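Teaching a machine to fold the washing

The work at Halance starts on a bed. The company rents a flat near the harbour in Nendport, and since September its small team has been folding clothes there, one piece at a time, with a gripper held in the hand. Each fold is recorded and sent to the office, where it joins the pile a learning system will be trained on.

The target for the first round is 4000 folds. A robot arm could be driven through the same motions from a control desk, and the firm tried that to begin with. It was slow, and the people doing it got tired and bored. Holding the tool yourself is quicker, and you can carry it from one home to the next.

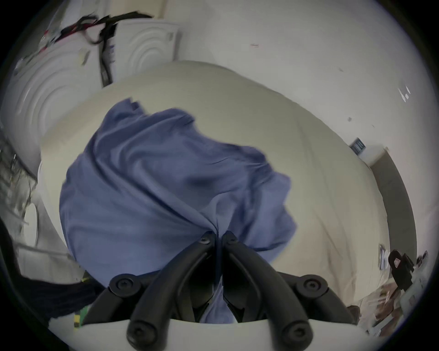 Cloth is hard for robots because it never lies the same way twice. A box has corners and a cup has a rim, and both stay where they are when you touch them. Pull one side of a shirt and the other side moves too. Writing rules for every crease would take for ever, so the system is shown a great many people dealing with creases and is left to find the pattern.

The folders work from a short sheet of instructions. Start with the garment in any state. Pick it up by an edge or a fold. Don't use your free hand to help. If you drop it, carry on and pick it up again, and leave the recording running. The Halance team wants the fumbles as well, because a robot that has only seen clean work has no idea what to do when a sleeve slips.

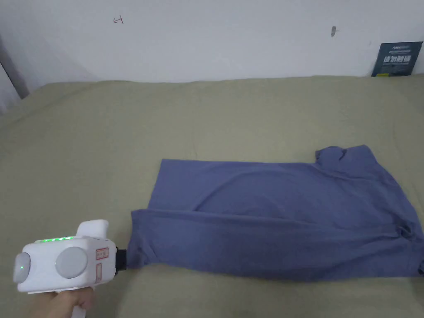 Shirts make up most of the work so far, with towels to follow. A towel has four straight sides and can be folded almost without looking. A T-shirt has sleeves and a neck that won't lie down. On the blue one spread over the green sheet, the lower part looks folded over in a long strip while the collar is still bunched up, and the jaws have hold of one narrow gathered end. Where to take hold is the choice the system has to learn, and two people will often make it differently.

By November 25, 2021 the team had 1056 usable recordings. Others had been thrown out, mostly for lost tracking or a lens blocked by fabric. Checking is done by eye, and it takes longer than the folding.

Tijani, a laundry firm on the other side of town, has agreed to try the first trained version on its own shirts. Before then Halance plans to record in 10 more homes, with different beds, tables and lamps, and to move the whole kit to a second flat in Stoltberg after the new year.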